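Vaher Automation Program – update on shop-floor chores, August.

Our position on whether machines can take over routine bench work remains unchanged: in part, and under supervision.

The program has logged 1,925 attempts at desktop computer service tasks. Seating a part in a known position is now routine. Loose cables and stiff latches still call for a person.

Yae Oshima will present the full results to member shops. Questions on household chores – laundry, dishes – should go to the Trurura group.
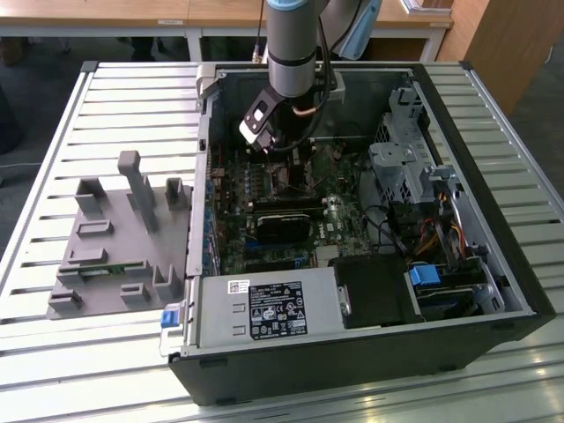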